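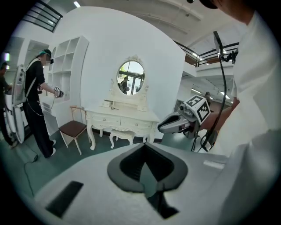
Department of Tourism and Outdoor Recreation, Pridley College

The Grekodis Ridge Walk as a Day Visit: Student Project Report

April 2022
By Yaroslav Romaniuk, second-year student

Purpose of the report

The project set out to assess whether the Grekodis ridge walk can be recommended to visitors who have one day in the area and no previous knowledge of it. Existing leaflets describe the view from the top at length but say little on transport, water or the condition of the path. The report was prepared under the supervision of Ashok Bhardwaj.

The route

The walk begins at the car park above the village of Ekinci and follows a forest track before turning uphill at a stone trough. It is 8 kilometres to the summit, which stands at 1,014 metres, and the ascent from the car park is more than 700 metres. The return is by the same way. A second path down the northern side is marked on older maps, but it crosses a gully where the ground has slipped, and it should not be used until the route has been repaired.

The lower track is broad and shaded. Above the trees the path narrows and becomes stony, with two short passages where walkers will need their hands. Waymarks are painted in yellow on rocks. They are clear on the way up and much harder to find on the way down, particularly at the junction below the sheepfold, where a well-worn animal track leads off to the left. Walkers should keep right at this point.

Getting there

A bus runs from the coast to Ekinci in the early morning and returns in the late afternoon. There is no midday service outside the summer timetable, which starts in June. Visitors who miss the return bus must arrange a taxi from the village shop. Parking is free, although the surface is uneven and coaches cannot turn.
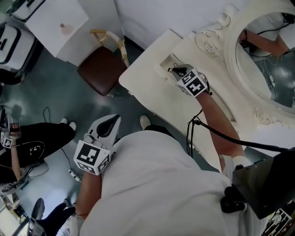
Food, water and shelter

Drinking water is available at the tap beside the chapel in Ekinci. The trough on the route is intended for livestock. The village has one café, which serves soup, bread and grilled cheese and closes in the early afternoon. The hut marked on the ridge is locked, and its porch offers the only cover from wind.

Findings

The walk is suitable for adults and older children who are used to hill paths. It is not suitable for pushchairs, and dogs should be kept on a lead above the trees. The following changes are proposed:

- a sign at the sheepfold junction, facing walkers on their way down
- the bus timetable to be displayed at the car park
- the northern path to be removed from the printed leaflet

A shorter walk to the chapel viewpoint should be offered to visitors who depend on the bus.

Filed under: Student Work, Walking and Hiking, Day Trips

Comments

plodder_jen: We went wrong at that sheepfold too and ended up in a field of thistles. A sign would be very welcome.

Marek: Is the tap by the chapel turned on all year?

Y. Romaniuk: The café owner told me it is shut off during hard frost. I would carry water from the coast in winter.

oldboots: Good clear report. The cheese is worth the bus fare.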